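# Zella tap water notes

Zella is a small collection of notes on how tap water tastes in homes in Nerkent and Brisdale. It was made in one August, and each row is one glass or cup of water that a person drank and wrote about.
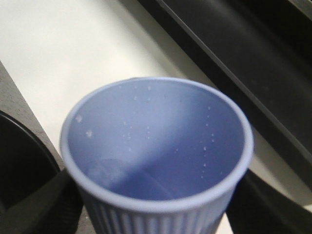

The file `notes.csv` has 275 rows from 28 homes. Both towns are in the same file, and the column `town` tells you which one.

## Columns

- `home` – a number, the same for all rows of one home
- `town` – Nerkent or Brisdale
- `hour` – local time, without minutes
- `run_first` – yes if the tap was left running before filling
- `taste` – free text, spelling left as written
- `score` – from 0 (bad) to 4 (very good)

## Things to know before use

Nearly 2 in every ten rows have no `score`. Please do not read an empty field as zero, I made this mistake myself in the first version.

Brisdale has harder water, and many people there write "chalk" or "stone". In Nerkent the usual word is "swimming pool". Homes on Goodwin Road have their own tank on the roof – I would keep them apart when comparing the towns.

The notes say nothing about safety. No water was tested in a laboratory.

## Changes

27 October 2018: corrected the hours for two homes, removed double rows.

## Licence

CC BY 4.0. Corrections are welcome as an issue, with the row number please.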